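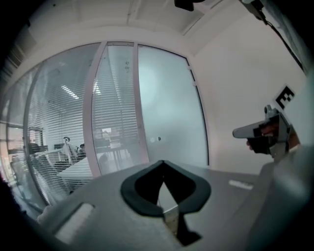 Attachment 1: curved partition, open office side. Marks are near the top of the middle panel.

Ticket: Marks on curved glass partition won't come off, plus round handle on frosted door
Site: Mellwood, upstairs office
Opened by: Tiruwork Negussie
Assigned to: Natnael Belay (Cilham building support)
Opened: May 5, 2021
Priority: Low
Status: Closed
5 people following this ticket

Original request, Tiruwork Negussie

Hello building support! Two things on the curved glass wall, and I'm putting them in one ticket since they're a few feet apart. Split them if that's easier for you.

1. There are faint dark scribbles on the glass near the top of the middle panel. I'm pretty sure they are left over from the planning sessions in October, when we discovered that glass makes a fantastic whiteboard (it really does, I'm not sorry). Everything lower down wiped off beautifully. These didn't. I've tried a dry microfiber cloth, a damp microfiber cloth, the regular blue spray from the supply closet, and a whiteboard eraser. No change that I can see with any of them.

2. The little round handle on the frosted door turns in its seat. The door opens and closes fine. It's only the handle that spins when you grab it, maybe a quarter turn, and then it catches.

I love this wall, by the way. The curve, the white blinds behind it, the light that comes through the slats in the afternoon. It's the nicest thing in the office and I'd like to see it clean again. Happy to do the work myself if somebody tells me what to use.

Natnael Belay

Hi Tiruwork, great write-up, thank you. I'll keep both items in here. Before you try anything else on the glass, a few checks please:

- Run a fingernail across one of the marks. Do you feel an edge, or is it completely flat?
- Go into the room, raise the blind behind that panel, and look at the same spot from the inside. Touch it from that side too.
- Find out if anyone remembers which pens were used.
- Is there film on that panel? The door is frosted. I want to know if the frosting is in the glass or a sheet stuck on top, and if anything similar was ever put on the clear panels.

No razor blades yet. If there's film, a blade will ruin it in one pass and we'd be replacing the whole sheet.

For the handle, is there a tiny hole on the underside of the collar? Most of the round ones have a set screw there.

Tiruwork Negussie

Okay, this was fun. Results:

Fingernail: flat. From the open office side I feel nothing at all, just smooth glass.

Inside: I raised the blind, touched the same spot, and there's an edge! A very slight one, like dried nail polish. So the marks are on the inside face and I have been cleaning the wrong side of the glass this whole time. I laughed out loud. In my defense, the slats are right there and you can't get a hand between them and the glass with the blind down.

Pens: asking.

Film: I can't tell. The door feels the same on both faces to me.

Handle: yes, there's a hole. It's very small.

Fasil Seyoum

Jumping in as one of the October people. The pens in the tray were regular dry erase but I remember a thick one that squeaked, and I have just found it at the back of the drawer. It says permanent on the barrel. So I think we have our answer, and I think the handwriting is mine. Sorry, everyone! It was a really good planning session though.

Melur Ngau is checking whether we still need whatever it says up there.

Melur Ngau

I stood on the step stool and squinted at it from both sides. I can't read a single word of it. Please clean away.

Natnael Belay

Perfect, that's most of the puzzle solved. Permanent marker on the inside face, on there since October. Plain glass cleaner won't touch that and neither will water, so nothing you did was wrong (apart from the side).

I pulled the fit-out folder for the partition. The panels are listed at 2,370 mm high, and the sheet says the frosted finish is applied on the door panel only. The clear ones have no film on the sheet. I've seen these folders be wrong before, so Hauke Wegener from Cerberg, who put the wall in, is added to the ticket. Hauke, can you confirm?

Hauke Wegener

Hello all. Lovely to see this one again, the bend in that wall took a lot of patience and I still talk about it.

Confirmed, no film on the clear panels on either face. The door has film on the room side. Please keep alcohol and anything stronger well away from the door, especially the film edges.

For permanent marker on the clear panels:

Raise the blind fully and tie the cord up out of the way. Don't work behind it half lowered, the slats crease easily and a creased slat stays creased.

Put a dry towel along the bottom rail before you start. Drips run down the posts and sit in the seal.

Isopropyl alcohol on a folded cotton cloth. Wet the cloth, never spray the glass. Hold the cloth flat on the mark for a slow count of ten, then wipe in one direction and turn to a clean face of the cloth. Repeat until the cloth comes away white.

Finish with water and a drop of dish soap, then a dry cloth.

If something remains after that, tell me before you reach for an abrasive. I have seen someone go at a panel with 800 grit paper, and the pen was gone and so was the view.

For the handle: the set screw is a small hex. Line the handle up so the screw sits over the flat spot on the spindle, then tighten until it stops and leave it there. If you tighten it off the flat it will feel good for a week and then spin again. I suspect that is what happened.

Tiruwork Negussie

Wonderful instructions, thank you Hauke! I have the alcohol, the cotton cloths, and a towel. Fasil has volunteered to do the wiping, which seems fair. Doing it after lunch when the room is free.

Question about the blind: it goes up evenly on the left but hesitates on the right side for a second before it follows. Was it always like that?

Natnael Belay

Does it catch at the same height each time? And does it catch going down as well, or only going up? Try it a few times slowly, with the slats fully open. If they're tilted shut on the way up they can stack badly and drag on one side.

Tiruwork Negussie

Only going up, and only with the slats closed. Opened them flat first and it went up like a dream. So that was me too. I've been raising it closed since forever.

Fasil Seyoum

Update from the step stool.

First pass: cloth came away gray. The marks got lighter but were still there.

Second pass, longer hold: most of the left-hand scribble gone. Extremely satisfying, I can recommend it to anybody having a slow afternoon.

Third pass: everything gone except one short line where I must have pressed hard or gone over it twice. You can only find it if you put your face right up to the glass.

Soap and water done, dried off. Door untouched, towel did its job, there was a puddle on it.

What do I do about the last line?

Hauke Wegener

Very good work. For the last line, try a trick: draw over it with a fresh dry erase pen, wait a few seconds, and wipe while it is still wet. The solvent in the new ink loosens the old. Then once more with the alcohol.

Please read the barrel of the pen first.

Fasil Seyoum

Read the barrel twice. Had Melur read it too.

Drew over the line, wiped, and it came off with the new ink in one go! I've now looked from inside, from outside, and from the far end with a flashlight held flat against the glass. Clean. I'm calling it.

The permanent pen has been removed from the drawer and moved downstairs with the shipping labels.

Natnael Belay

Fantastic. Marking item 1 resolved.

Item 2, handle. Tiruwork, I can send someone, or there's a hex key set in the gray toolbox in the supply closet if you'd like to have a go.

Tiruwork Negussie

I'd LOVE to have a go.

Done! The smallest key in the set was too big and the one in the bike kit fit, so if anyone's looking for the bike kit, I put it back on the same hook. The screw was tight but sitting next to the flat, exactly like Hauke guessed. Backed it out, turned the handle until I felt the flat come around, and tightened. No spin. I must have opened that door thirty times just to feel it.

Melur Ngau

I can confirm the thirty times. I was in the room on a call.

Natnael Belay

Leaving the ticket open for a week to make sure the handle holds, then I'll close it. Notes for the site folder so the next person doesn't have to start from zero:

Clear panels: no film, either face. Alcohol on a cloth is fine.
Door: film on the room side. Mild soap and water only, soft cloth.
Blinds: open the slats flat before raising.
Handle: small hex set screw, underside of the collar, must sit on the flat of the spindle.
Pens: dry erase only, and write on the open office side so it can be reached without moving the blinds.

Hauke, does that match what you have?

Hauke Wegener

It does. One addition, wipe the bottom rail with a dry cloth when you do the glass. Dust collects there and the seal lasts longer if it is kept clean.

Tiruwork Negussie

One week on. Handle is still solid, glass is still clear, and we've had two planning sessions on it since. Everything wiped off with a dry cloth, right up to the top. Thank you all so much! Please close.

Natnael Belay

Closing. Status changed from Waiting to Closed. Site folder for Mellwood updated.

Was this ticket resolved to your satisfaction? Yes (Tiruwork Negussie)

Cilham building support | Contact the help desk | Back to top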